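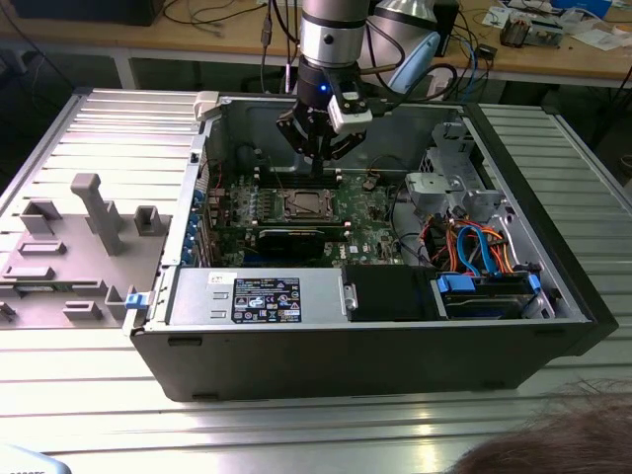 Kevby was a human-edited web directory covering businesses, clubs, public services and personal sites in Cleddale and the neighbouring district of Lowther. It listed websites by subject and by parish, each with a short description written by an editor. At its largest it held entries in 515 categories. The directory closed to new submissions in its final October and was afterwards kept as a read-only archive.

Contents
1 Name
2 Background
3 Structure
4 Submission and review
5 Order of listings
6 Outbound links
7 Funding
8 Use by site owners
9 Criticism
10 Decline and closure
11 Archive
12 See also

Name

The directory took its name from a lane on the edge of Cleddale where its first office stood. The name was always written with a single capital letter, although early versions of the site header used capitals throughout. Some printed material from the first year gives the name as "Kevby Pages". This form was dropped when the site moved to its second address.

Background

Web directories were among the earliest means of finding material on the World Wide Web. Large general directories attempted to cover every subject and every country, and often had long waiting times for review. Local directories grew up alongside them. They usually covered a single county, town or trade, and their editors could often check by telephone that a listed business existed.

Kevby began as a page of links on the site of a Cleddale print shop, which built simple websites for its customers and wished to show them in one place. Requests soon arrived from site owners who were not customers of the shop. The page was moved to a separate domain, divided into subjects and opened to any site with a connection to the area. Lowther was added shortly afterwards, when a similar list maintained in that district ceased to be updated and its contents were taken over.

Structure

The directory was arranged as a tree. The top level consisted of 13 main headings, among them Accommodation, Farming, Food and Drink, Health, Local Government, Religion, Schools, Sport, and Trades. Each heading was divided into categories, and some of these were divided again by parish. A category was normally created only when three sites were waiting to be placed in it, although this rule was relaxed for public services.

Every entry consisted of a title, a web address, a description and the name of a parish. Descriptions were limited to 60 words. The editorial guide asked for plain statements of what a site contained and did not permit superlatives, telephone numbers or repeated keywords. Titles had to match the name in use by the organisation, so that a firm could not place itself higher in an alphabetical list by adding a letter or numeral to the front of its name.

A site could appear in one subject category and one parish category. Cross-references, marked with an "at" sign, were used where a subject might reasonably be looked for in more than one place. Farm shops, for example, were listed under Food and Drink and cross-referenced from Farming.

Submission and review

Sites were submitted by means of a form at the foot of each category page. The form required an address, a suggested title and description, and an email address for correspondence. Submission was free of charge for most of the directory's existence.

An editor visited each submitted site before it was listed. Sites were declined if they were unfinished, if they consisted mainly of advertising, if they redirected the visitor to another address, or if they had no clear connection with Cleddale or Lowther. The last of these grounds accounted for the greater part of refusals. A firm based elsewhere could be listed if it maintained premises in the area, but a page which merely mentioned the area by name was not considered sufficient.

The average wait for a decision was given on the submission page as 11 days. Longer waits were common in spring, when owners of holiday accommodation updated their sites and applied for changes to their entries. An applicant whose site had been declined could resubmit it once the stated fault had been corrected.

Existing entries were tested by an automatic link checker. An address that failed to respond on three successive checks was hidden from public view and passed to an editor, who either found the new address or removed the entry. Domains that had lapsed and been taken up by unrelated owners could not be detected in this way, as they continued to respond normally. These were found mostly through reports from readers.

Order of listings

Entries within a category were shown in alphabetical order. For a short period the directory offered a second view, in which entries were sorted by the number of visitors who had followed each link during the previous month. The sorted view proved open to manipulation, as an owner could raise a site's position by clicking on its entry repeatedly. A limit of one counted click per visitor per day reduced the practice without ending it. The view also tended to reinforce itself, with the sites at the head of a list receiving most of the attention and so remaining there.

The sorted view was withdrawn after less than a year. Click totals continued to be collected and were made available privately to site owners on request. The directory's help pages cautioned that these totals recorded only visits made through Kevby and could not be compared with figures from a site's own server logs, which included search engines, returning visitors and automated programs.

Outbound links

In its early years Kevby used ordinary links, which search engines could follow. A link from an edited directory was widely thought to be of value to a new website, and this led to a steady rise in submissions from outside the area. Many came from promotion firms acting for clients with no local presence. At the height of this activity the editors reported that most submissions were of this kind.

Several measures were introduced in response. Applicants were asked to give a postal address, which was checked but not published. Suggested titles containing more than one trade were returned. Later, links in the Trades and Accommodation headings were given the "nofollow" attribute, which indicates to search engines that a link should not be treated as a recommendation. Links under the remaining headings were left unchanged. The division was disputed by some listed firms, who considered that genuine local businesses were being treated less favourably than clubs and societies.

Funding

The directory was paid for at first by the print shop. Running costs were later met from banner advertising, sold by the month and restricted to firms already listed. One banner was shown on each page, above the category list.

A paid service named Puvisberg Express was introduced at a later stage, after the hosting company Puvisberg had taken a share in the site. Payment secured a review within two working days. It did not guarantee acceptance, and fees were not returned when a site was declined. The service was advertised as having no effect on the position or wording of an entry. It was discontinued when search engines began to take a stricter view of directories that accepted payment, and customers whose reviews were outstanding received refunds.

Use by site owners

For many small organisations in the area, a Kevby entry was the first link to their website from any other site. Village halls, cricket clubs and bed and breakfast houses made up a large share of the listings. The directory supplied a small button that owners could place on their own pages, although display of the button was never a condition of listing.

The directory also published a set of help articles on subjects such as choosing a page title, writing a description, moving a site to a new address and reading a server log. The article on page titles was the most visited page on the site after the home page. It advised owners to place the name of the village in the title, to keep each title different from the others, and to avoid the word "welcome".

Criticism

Critics of the directory pointed to uneven coverage. Headings of interest to visitors were well maintained, while Health and Local Government contained entries whose descriptions had not been revised for several years. Lowther remained less fully covered than Cleddale throughout, and a number of its parishes had no category of their own.

The title rule was another source of complaint. Firms that traded under a descriptive name, such as the name of a trade followed by that of a village, were sometimes asked to show proof of the name before being listed. The editors accepted a photograph of a shop sign or a copy of an invoice.

Decline and closure

Use of the directory fell as search engines improved their handling of local queries and as map services began to display business details directly in results. Visitors increasingly arrived on category pages from search engines and left without viewing a second page. Advertising income fell accordingly, and editing time was cut to one day a week.

A redesign was attempted, in which opening hours and a map were added to each entry. The work was completed for about a third of the Food and Drink heading before it was set aside. The submission form was removed in October and the link checker was switched off the following month. A notice on the home page stated that existing entries would be left in place and advised owners that no changes could be made.

Archive

The archive preserves the category tree, the descriptions and the help articles as plain pages. The search box and the click totals were not retained. Links are shown as text and cannot be followed, a measure taken after a number of expired domains were found to lead to gambling pages. Entries inherited from the earlier Lowther list are marked with the letter L and in most cases keep their original wording.

See also

Web directory
Link rot
Nofollow
Server log
Local search
Click fraud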